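Projet Flamance : rapport d'avancement no 3
Logiciel de perception et de commande pour la saisie d'emballages souples
Remis à la fondation Henis le 15/7/26

Nous avons beaucoup avancé depuis le rapport de mars, et nous sommes contents de pouvoir le montrer avec autre chose que des diagrammes. La chaîne complète tourne désormais de bout en bout : acquisition des démonstrations, synchronisation, segmentation, apprentissage de la politique, puis rejeu en simulation. En mars, chacune de ces étapes demandait encore une intervention à la main, parfois deux.

1. Acquisition et synchronisation

Le module Skirnura, qui réunit les flux des caméras portées par les pinces et celui de la caméra de tête, a été réécrit presque entièrement. L'ancienne version alignait les images sur l'horloge de l'ordinateur d'acquisition et dérivait au bout de quelques minutes. La nouvelle recale chaque flux en continu, et l'écart maximal mesuré entre deux caméras est descendu à 12 millisecondes. C'est mieux que ce que nous avions promis dans la convention !

La base compte maintenant 1 090 démonstrations validées, toutes rejouables avec la même version du code. Les enregistrements de l'automne dernier ont été convertis au nouveau format, sauf une petite série dont les fichiers d'étalonnage manquaient et que nous avons préféré écarter.

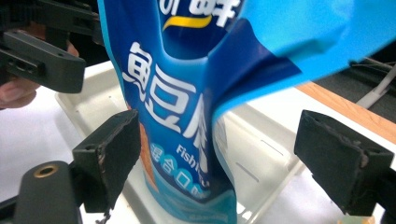

La perception des emballages souples reste le cœur du projet, et c'est là que les progrès nous réjouissent le plus. Notre premier estimateur de pose supposait un objet à peu près rigide : il cherchait quatre coins, ajustait un plan, et se perdait dès que le film se tordait. Le nouveau suit un maillage déformable accroché aux motifs imprimés. Sur un sachet bleu comme celui du « Fish tofu », pincé entre les deux doigts, le dernier des gros caractères disparaît en partie dans un pli ; le maillage doit alors s'appuyer sur les autres zones imprimées et propager l'information vers la partie cachée. Les pans brillants qui s'écartent du sachet posent encore problème, car le suivi y accroche parfois des reflets. Nous testons un masque de confiance qui réduit leur poids dans l'ajustement, et les premiers essais sont vraiment encourageants.

2. Politique bimanuelle

La politique Lukáč prend en entrée les vues des pinces, la vue de tête et le maillage estimé. Elle produit des trajectoires courtes pour les deux mains, recalculées à chaque nouvelle observation. Nous avons abandonné l'idée de deux politiques séparées qui s'échangeraient des messages : elles finissaient par s'attendre l'une l'autre, ou par tirer chacune de leur côté. Un seul réseau, avec une sortie commune, règle la question de manière bien plus simple.

Sur le jeu d'évaluation de 500 épisodes simulés, le taux de réussite atteint 94 % pour la prise et le maintien à deux mains. Les échecs se regroupent en deux familles : une pince qui se referme trop tôt sur un bord libre, et un relâchement mal coordonné lors de la dépose.

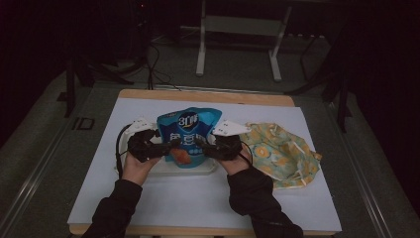 Pour le relâchement, nous avons ajouté au planificateur une contrainte d'ouverture simultanée, avec une tolérance réglable. Elle est active dans la branche de développement et sera fusionnée après la prochaine campagne d'évaluation. La fermeture prématurée demandera plus de travail : il faut que la politique sache estimer l'épaisseur réellement saisie, et la vue de tête seule n'y suffit pas.

3. Outils

L'interface de relecture affiche toutes les vues côte à côte, avec le maillage en surimpression et un curseur commun. Elle devait être un simple outil de débogage et sert maintenant tous les jours, y compris pour annoter les instants de contact. Les tests automatiques couvrent la lecture des fichiers, l'étalonnage et le rejeu ; l'entraînement n'est pas encore couvert.

4. Écarts et suite

Un point de retard à signaler : la documentation d'installation n'est pas terminée, et le lot correspondant glisse au prochain trimestre. Le budget de calcul est respecté, et nous ne demandons aucun transfert entre postes.

Les travaux à venir portent sur le masque de confiance, l'estimation de l'épaisseur saisie et le passage de Lukáč sur le banc réel, à vitesse réduite pour commencer. Nous proposons à Henis une démonstration à distance de l'interface de relecture dès que la branche de développement sera fusionnée.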